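Section 4: Sorting and folding on the bed

Read this section before unpacking the Drumbridge storage boxes. Allow about 25 minutes for one bed's worth of clothes.

1. Open the curtains or switch on the main light. Navy and black are hard to tell apart in a dim room.

2. Wash your hands and take off any rings that could snag.

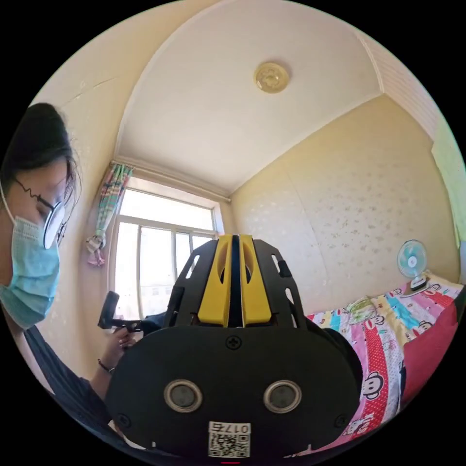
3. Pull the sheet smooth and push the pillows out of the way. Leave the duvet on if you like a softer surface.

4. Fold each garment and lay it on the pile, heavy items first.
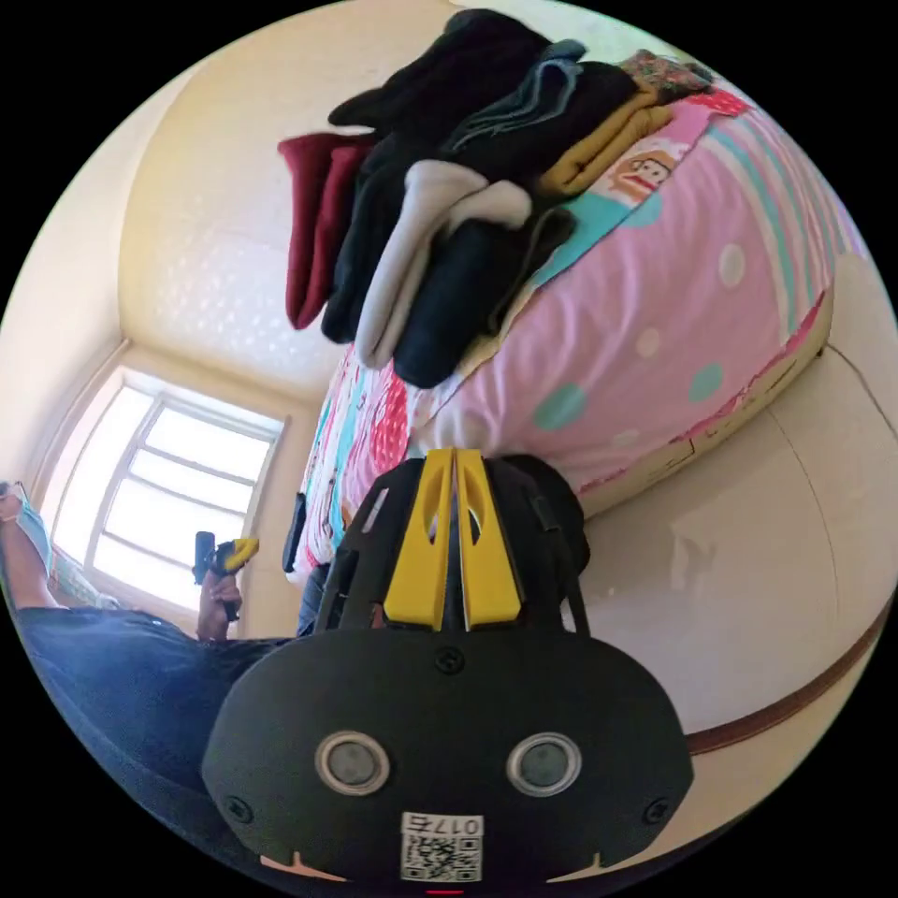

Fig. 4.1 - Folded clothes stacked on the bed.

Note: Keep the pile away from the edge of the mattress. Tall piles slide on a soft duvet.

5. Move the finished pile into the box, then check the sheet for socks and loose buttons.
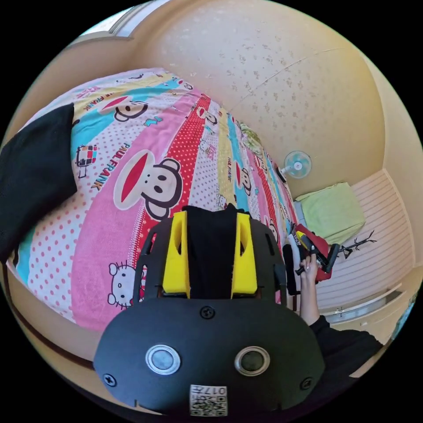
6. Shake the sheet out before starting the next batch. Fluff from dark clothes shows up on pale patterns.

7. Leave ribbed knits until last. Lay them face down, sleeves in - do not stretch the collar. 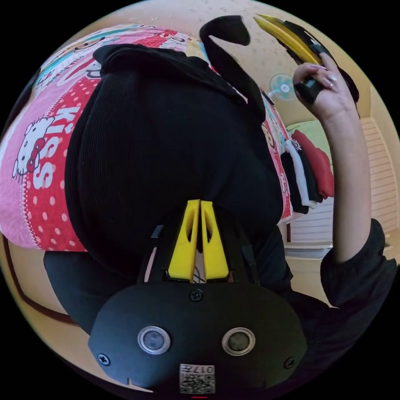
Fig. 4.2 - Black ribbed knit on the bedsheet.

Caution: Do not hang heavy knits. See Section 5 for shelf storage.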